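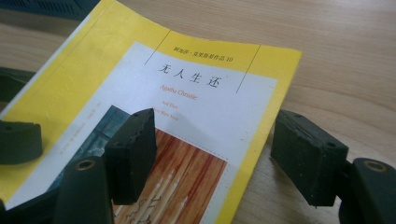

What does fault 84 on the Giseo gripper mean?

Fault 84 is a grip-loss fault. The controller raises it when the fingers close past the commanded width while the force reading stays under the hold threshold for 200 ms. In practice the object has slipped out of the pads, or was never between them.

Which units are affected?

All Giseo two-finger grippers on controller firmware 4 with the original molded pads. Units that left Molarent with the newer bonded pads can raise the same code, but we have no reports of it repeating on them.

Why do paperbacks trigger it more than other items?

A paperback cover is smooth and gives slightly under load. When a pad edge is chipped, contact area drops and the cover slides before the force loop responds. Our test shelf includes Chinese-language paperbacks, among them the Agatha Christie title 无人生还 (And Then There Were None). Thick hardcovers rarely fault.

How do I know the pads are worn out?

Look at the edges and the gripping face under a work light. Rough, crumbly edges mean the pad is due. Replace both pads together - a new pad opposite an old one pulls the object off center and the fault comes back.

Can I clear the fault and keep running?

Once, yes. If it returns within 24 cycles, stop the job. The recovery routine in firmware 4 reopens the fingers at full speed, and an object still partly held can be thrown off the table.

Is there a safety risk to the operator?

There is a pinch hazard during recovery. The fingers can move up to 4 seconds after the fault is acknowledged, with no warning tone. Press the stop and wait for the drive light to go out before you reach in. Acknowledging the fault doesn't remove power.

Does raising the grip force help?

It hides the problem for a while. Higher force creases covers and wears the pads faster. Leave the force at the factory value.

I replaced the pads and still get fault 84. What next?

Rerun the width calibration with nothing between the fingers. If the fault persists, export the log before you cycle power, as the buffer is lost on restart. Send it to the Khoury service desk with the serial number and the pad lot number.

When will the firmware be fixed?

A slower recovery motion and a warning tone are in test at Drarnosora. Release is planned for April.

Last updated: Wednesday, February 16, 2022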